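Budside Working Papers in Household Studies
January 2001
Gopinath Kulkarni and Eylül Ekinci
Reading time: 9 minutes

4. What stays on the counter

4.1 The claim under test

Much of the advice given to households rests on one idea: a surface that begins the day clear will stay clear. Furtado's Sedanen pamphlet puts it most strongly and says that a single object left out will "call others to it." We have looked for the evidence behind that sentence and found very little. The pamphlet cites a survey of 147 households, but the survey asked people how tidy they felt, once, in April, and never asked what was on the counter.

We therefore treated the matter as open. Households in the Cikholm sample kept a written log of one work surface for 26 days. They listed whatever was on it at the evening meal and sorted each thing into one of three groups. "Residents" are things that live there, such as a utensil holder or a bread bin. "Visitors" are things that belong somewhere else and will go back. "Strays" have no agreed place at all. The logs gave us 972 usable entries.

4.2 Trouble with the groups

The three groups looked sensible on paper and gave us trouble almost at once. Food was the worst of it. A packet of cookies kept beside the kettle for months was a resident to one member of a household and a stray to another. Cans were nearly as bad. One respondent logged the same can of tuna as a visitor every evening until the log ran out, and it is hard to say she was wrong, as she plainly meant to put it away.

Holders raise a different problem. The pamphlet counts a utensil holder as storage, and so as a cure for clutter. We doubt this. A holder gathers things, but it also takes up room, and in nine households it was the largest single object on the surface. Whether the spoons would be less of a nuisance in a drawer is a question the advice never asks. Some respondents also left part of the holder empty while other small items sat loose beside it. The divided kind seems no better in this respect, although we would not push the point on logs alone.

Figure 3 gives a small case of the kind of grouping that coders had to judge.

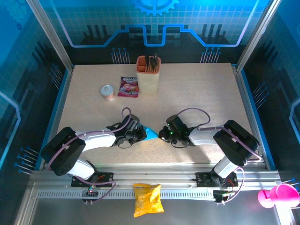 Figure 3. Utensil holder with divided insert, snack packet and small can at the back of a tabletop.

The holder is easy to place: it is a resident, and its dark-handled utensils go with it. Some compartments at the left of the insert hold nothing. The packet lies right up against the holder, and our first coder, Apaza, took that closeness as a sign that the two were kept together. The second, Lozano, called the packet a stray and the can a visitor. Neither could point to anything in the objects themselves that would settle it. We side with Lozano on the packet, but weakly, and we would not be surprised to see a third coder go the other way.

4.3 What can be said

Very little follows for the "calling" idea. Surfaces with more residents did carry more strays, but they were also the surfaces of larger households — and larger households own more things. We would want the Sumampouw logs, which record household size properly, before saying anything stronger.

Reader comments

W. Furtado: I wrote the pamphlet. The sentence you quote was meant as encouragement and I never offered it as a finding. Your point about the survey is fair.

budgie_lane: We have had a divided holder for years and one side is always empty. The peeler lives next to it.

Marit: Why only the evening meal? My counter is at its worst at breakfast.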